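Why does my policy do fine in the paper's setup but fall apart on mine? (sim, two arms, plate and box task)

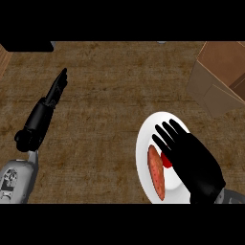

Simulated tabletop, right hand over the plate, left hand off to the side.

Posted in Learning and Control by slowkettle, 2024-04-09

Hi all, and thank you in advance for reading, because I know I tend to go on. I've been working through the Plonura method at home (the one where you train first on a big pile of mixed demonstrations and then fine-tune on a small set from your own task). I'm doing everything in simulation with two arms and a pair of black multi-jointed-looking hands that came with the Bratis asset pack. My task is simple enough on paper: pick something up off the plate and put it in the cardboard box.

I recorded 66 demonstrations myself, and I fine-tuned from the public checkpoint. In the write-up they get good results with fewer than that. Mine reaches for the plate very nicely, I have to say, it's a pleasure to watch, and then the hand just hovers there. Sometimes it closes on the reddish-orange thing, sometimes it wanders off toward the small red one, and a good part of the time it stays open over the plate until the episode runs out. The left hand meanwhile drifts around over the bare table as if it had a job to do.

The training loss looks lovely. I've tried a longer run and a lower learning rate, and neither helped. Is the method weaker than the write-up makes it sound, or am I doing something silly?

mossbank_lab

Welcome! You're not being silly, and I went through nearly the same thing in February with a different task, so let me tell you what I found and maybe it'll save you some evenings.

The first thing I'd look at is pauses in your demonstrations. When I teleoperate, I slow down right before a grasp while I work out where the fingers are. Everyone does. The trouble is that those frames all look nearly the same and the recorded action is "don't move." The policy learns this beautifully (hence your lovely loss!) and then, when it gets to that spot by itself, it has no reason to leave. I went through my own set and trimmed every stretch where both hands were nearly still, and the hovering mostly went away. It didn't go away completely - I still get it now and then when the object is near the rim of the plate.

Second, the camera. Your right hand covers a good share of the plate when it's over it, and the little red object is partly behind the fingers. If that head view is all the policy gets, it's being asked to choose a target at the moment it can see the least. I added a wrist view on each arm and it made more difference to me than anything I did with the learning rate. I believe the Plonura people used wrist views too, though it's tucked away in the appendix and easy to miss. You'll need to record again, or replay your saved joint states in the simulator and render the extra views from those. I did the replay and it took an afternoon.

Third, two objects on one plate. Did you always pick them up in the same order? If you mixed it up and there's no instruction telling the policy which one you want, then half of your data says go left and the other half says go right. The action head in that method is supposed to handle this, and it does pretty well far from the plate, but close in I saw a lot of dithering. Pick one order and stick to it, or add a text prompt per episode.

As for the left arm, I'd check what you were doing with your own left hand while you recorded! I found I'd been waving mine about quite a bit. If the task doesn't need it, park it in one pose for the whole demonstration.

pludolon_user

just get more data. I had 487 demos for mine and it worked. also Pludolon has a converter for the Bratis hands if your joint order is wrong, check that

tern_and_tide

I agree with nearly all of mossbank_lab's answer, and I'd only add something about how you're measuring, because it bit me rather badly.

How many test episodes are you running per checkpoint? I used to run a handful, get excited, change something, run another handful and get sad. With so few you can talk yourself into anything. These days I run 261 on a fixed list of starting positions, overnight, and I score them in 2 stages: did the hand get hold of the object, and did the object end up in the box. Splitting it that way would tell you whether your trouble is all in the grasp or whether there's a second problem waiting behind it. Mine had one. The grasp got better and then it kept letting go before it reached the box flaps.

On whether the method is weaker than it sounds - I don't think so, but do look at the task list. The Harahap benchmark they report on is mostly single-object pick and place with a gripper, and a hand with that many joints is a harder thing to fine-tune on a small set. I wouldn't expect their numbers to carry over.

More data may well help, but I'd trim the pauses first. Otherwise you'll only be collecting more of them.

slowkettle

Oh, this is wonderful, thank you all. I went back and watched my recordings and yes, I stop dead over the plate in nearly every one of them, and my left hand is all over the place. I also switched the pickup order partway through without thinking about it. Joint order was fine, I checked. I'll trim first, then try the replay for wrist views, and I'll post the two-stage scores in this thread when I have them.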